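Home News Services Parish Council Hall Bookings Contact

St Aidan's, Gernness
Minutes of the Parochial Church Council meeting held in the vestry, April 23, 2023

Present: Caroline Mwakyusa (chair), Mercy Bakilana (secretary), Nassoro Mosoti, Lilian Barasa, Revd Alistair Matheson.

The meeting opened with prayer led by Alistair Matheson.

1. Minutes of the last meeting
Agreed and signed. Item 6 to read "Hadach chapel", not "Hadach hall".

2. Matters arising
The lock on the north door has been replaced and the old keys should be handed in to Mercy. The diocese has replied about the faculty for the handrail - they want a drawing showing the height above each step. Nassoro will send one.

3. Holy Week and Easter
There were 29 at the Maundy Thursday service and the church was full on Easter morning. Alistair thanked the readers and those who did the flowers. Lilian said the vigil began too late for families with small children and asked for an earlier start next year. Alistair was willing but pointed out that the fire needs to be lit after dark. To be looked at again when next year's dates are set.

The joint Good Friday walk with Hadach went ahead by the lower road. Hadach would like to host the start next time. Agreed. 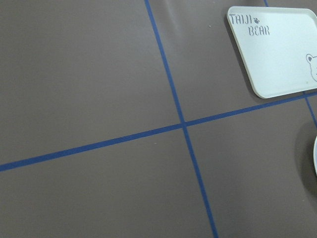
4. Finance
Lilian presented the figures. The Lent appeal raised 1,113 pounds, to be sent to the Tadus water fund as agreed in the autumn. The general account is sound but heating has cost more than was set aside. Planned giving is slightly down. Lilian will write to those whose envelopes have run out.

The quote from Boateng for repairs to the organ blower is 944 pounds. Mercy asked whether a second quote had been sought. Nassoro had tried two other firms and neither would travel. It was proposed by Nassoro and seconded by Lilian that the quote be accepted, with 400 pounds to come from the music fund and the rest from the general account. Carried.

5. Patronal festival
The bishop is not free on the day itself. Caroline read out his letter, in which he offers a date in October. Members were divided on whether to move the festival or keep the day without him. Alistair felt the feast should be kept on its own day, and the bishop asked to come in October for the confirmations. 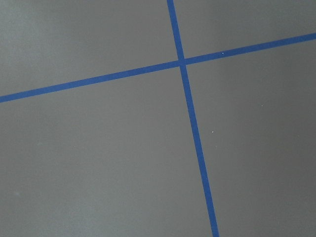

He said there are already candidates from both churches and a shared service would suit them. After some discussion this was agreed - Caroline to reply to the bishop. Lunch after the festival Eucharist will be bring and share, as before.

6. Service books
The blue hymn books are wearing out at the spine. Mercy will ask Hadach if they have spares. No decision on buying new ones.

7. Any other business
Nassoro reported that the gutter over the porch is blocked again. He will clear it. Lilian asked that the notice sheet go to Mercy a day earlier than at present.

The meeting closed with the Grace.

Actions
Nassoro - handrail drawing, organ blower order, porch gutter
Lilian - giving envelopes, Tadus payment
Caroline - letter to the bishop
Mercy - hymn books, collect old keys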